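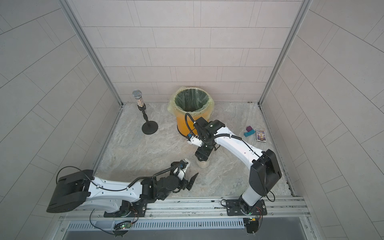

Yellow bin with the green liner, clear cup on the floor in front.

Liner slides into round bin when something is dropped in
2 min read

The bin is round, 22 cm across at the top. I use green plastic liners folded over the rim, with a looser translucent bag around the outside. With light trash (plastic cups, mostly) the liner holds. With anything heavier the fold pulls off the rim and the liner drops. The liners are Casturano, 30 per roll. Do I need a different size or a different method?

Answer 1
Size. Measure around the rim, divide by 2, and compare that with the flat width of the liner. The liner should be slightly wider than the result, and no more. Fold down at least a hand's width. Press the air out from between liner and wall before first use; trapped air pushes the liner up and loosens the fold.

Answer 2
Rubber band.

Answer 3
Answer 2 works if the band sits under the lip. Lema sells a wide one that does not cut thin plastic. I would also take off the outer bag, as a fold over a second layer of film slips more easily than one over the bare bin.

Comments
Removed the outer bag in July, no slipping after that.
Same problem with Nenum liners. They are too short.
Does this apply to square bins?

Contact | © Plukuncombe Household Help | Back to top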